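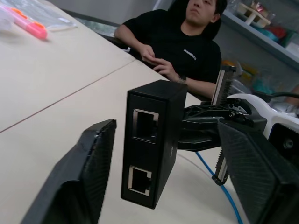

Why would anyone still run a cable through the house when the Wi-Fi works fine?

Mostly for the days when it doesn't work fine. I live in a long, skinny house with a brick chimney smack in the middle, and for years my video calls froze whenever somebody started a movie downstairs. I bought a fancier router. I bought a second one. I moved furniture! Then in July I gave up and ran 80 feet of cable along the baseboard to my desk, and I haven't said "can you hear me now" since.

My opinion, then, and I'll happily argue it with anybody – things that never leave the room should be plugged in. The TV doesn't wander. My desk computer has been in the same spot for seven years. Why are they shouting through walls at each other?

I know the other side of this pretty well, as my friend Magdolna Kerekes takes it every time we have dinner. She thinks cables are ugly, and she has a point (mine is white and the baseboard is, let's say, cream). She also rents, so she can't go drilling holes, and she paid a little over $500 for a mesh system that she loves. Fine! Her apartment is one big room. I'd probably love it there too.

What bugs me is how the sales pitch goes. The guy at Bitstead, our local computer shop, walked me straight past the cables to the wall of routers with antennas like angry spiders. My cable cost less than 40 bucks, clips included. I had to ask twice where they kept them.

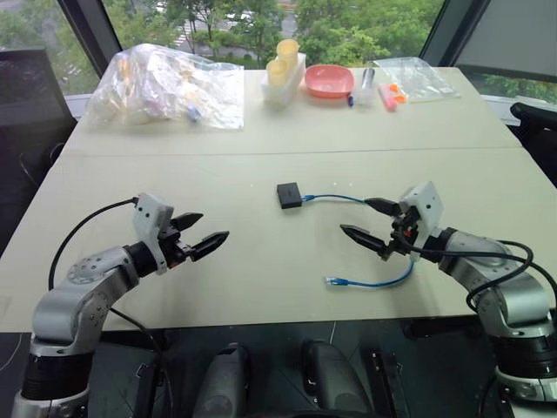 Do you need to hire somebody to do it?

For one or two rooms, a patient afternoon will usually get you there. Buy a cable with the ends already on, measure the route with a piece of string first, and add a few feet for going up and over the door frames. I didn't add enough, so now there's a stretch behind the bookcase that's tight as a banjo. If you want it inside the walls, or up through an old attic like mine, that's when I'd pay a pro – I've met my attic and I'm not going back.

My phone is still on Wi-Fi, of course, and so is the tablet I read in bed with. I'm not a monster. But the upstairs TV is next, as soon as I figure out how to get past that chimney.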